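Chapter 7
When the Hand Doesn't Let Go

I kept a notebook the year I started working with robot hands at Dallbridge, and the entry I go back to most is one word long. It says "Wednesday" and then there's a coffee ring. I didn't need to write more than that. I can still tell you everything about it.

We had a test routine called Vamusik (don't ask, the name was older than any of us) that opened and closed the fingers over and over while the arm hung still. It was set for 2,000 cycles. At cycle 893 the third finger stopped opening. The controller thought it had opened, the screen said it had opened, and the log went on cheerfully counting. I had a foam block in that hand and I reached in to wiggle it free. You can probably guess the rest — the finger caught up with its orders while my thumb was underneath it. I was fine, apart from a purple nail and a long talk with my boss, but I learned more from that thumb than I had from the manual. 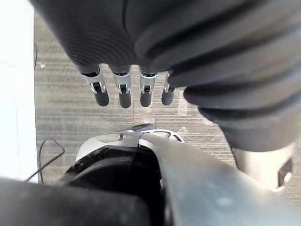 Figure 7.1 Four fingers hanging straight down over the carpet, with a metal joint section on each.

So let's start with the question I should have asked before I reached in: how did the controller know where the finger was? It didn't! It knew where the motor was. In our hand the motor pulled a cable and the cable pulled the finger, and if the cable snagged, the motor could turn quite happily while the finger stayed put. We call this a hidden fault, and you'll meet a lot of them in this chapter. The machine isn't lying to you. It's reporting on the part it can measure, and you're the one who decided that meant the whole finger.

The second thing I got wrong was thinking that "not moving" meant "safe." A stuck finger with a motor still pulling on it is storing energy, a bit like a drawer you keep yanking until it flies out and hits you in the stomach. Until the power is off and the pull has been let out of the cable, keep your hands away. At Dallbridge we ended up with a rule of 240 seconds between pressing stop and touching anything, and yes, I got very bored standing there, and I still do it.

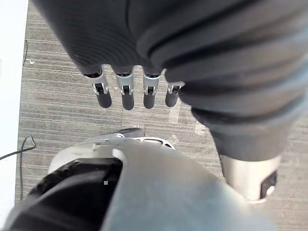

Sheehan, reading a draft of this chapter, wrote in the margin that a wait is only half a rule, and that you also have to check the finger moves freely with a stick before you trust it with your own.

I agree, and I've put the stick test in Section 7.3. We'll come back to the cable in Section 7.2, where you'll work out how far a motor can turn before a snag shows up in the current reading. In the old Ernivden setup the current was only checked once every 100 cycles, so have a think about what that would have meant for my thumb before you turn the page.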